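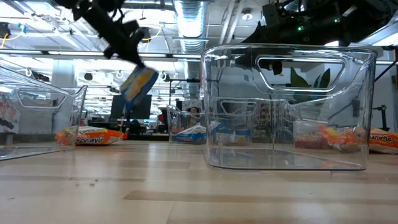
Lustier is a snack company that makes no snacks. We pick them, sort them and send them to offices in Drorthorpe and the towns near it, so that people who work late have something in the drawer besides a stapler. Most of what we know about the trade we learned from clear plastic bins, the kind with an oval handle cut into the side, because you can tell what's in one without getting up. Orange maruchan noodle bags go with other orange maruchan noodle bags. Blue-and-yellow packages go with whatever they have been told to go with. It took us longer to work this out than we'd like our customers to know.

How we got started

Lustier was founded by Ravindran Pisharody, who was then employed in the billing department of a firm that sold ceiling tiles. The firm had one vending machine. It took exact change and gave out, on a good day, the item next to the one you'd asked for. Ravindran began keeping a box of noodles and crackers under his desk, then two boxes, then a price list. When the ceiling tile people asked him to choose between the boxes and the billing, he chose the boxes, and they became our first customer the following Monday. They're still with us. They still complain about the delivery slot.

The name came from a brainstorming session that went on past dinner. Other candidates included Snackwell & Daughters (there are no daughters) and The Drawer. Lustier won by a single vote, and the person who cast it has since said she misheard.

What we do all day

Every order is built by hand from a list. The customer tells us how many people they have, what those people won't eat, and who must never again be given anything with coconut in it. We pull the packets, lay them out on the table and sort them into bins by type. Then somebody who didn't do the sorting checks the bins. 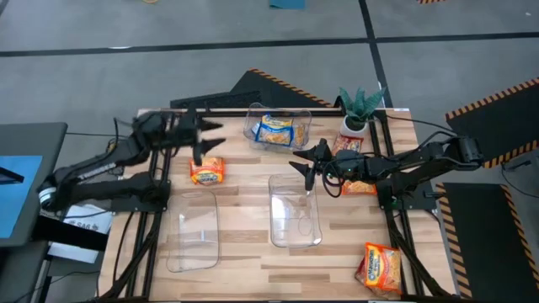 That second check was brought in one October, after a dental practice received 17 packets of the same ramen and a note wishing them variety. We refunded the order. The dentists kept the ramen and asked for it again the next month, so we now offer it as the Fairweather Box, which is one flavor all the way through and our third-best seller.

Our other boxes are the Juvlow, which leans sweet, and the Drorthorpe Standard, which leans toward whatever the oldest person in the office grew up eating. We stock 154 different items at the moment. We would stock more, but the shelving has opinions.

A few house rules

New people get these on their first morning, usually with a cup of tea.

Bags lie flat. A bag standing on its end will fall over as soon as you've turned around, and it'll take its neighbors along.

An empty bin is a finished bin or a bin waiting its turn. Ask before you fill it.

If a packet is crushed, it goes to the staff cupboard. If packets seem to be getting crushed more often on Fridays, there'll be a conversation.

Plants may stay on the table. Lunch may not.

Wipe the wood down before you go home, along the grain, and get the crumbs out of the corners too.
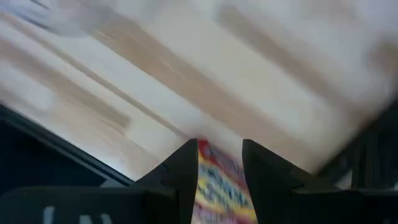 Working with us

We deliver to offices of any size, though if there are more than 200 of you we'd like to come by first and look at your kitchen. Boxes go out weekly or every other week. You can skip a delivery, swap an item or cancel without having to explain yourself to anybody, although Ravindran may send a short, wounded email.

To get a first box, tell us your headcount and your dislikes using the form on the contact page. Be frank about the dislikes. The longest list we've had so far ran to 282 words, and we filled that order too.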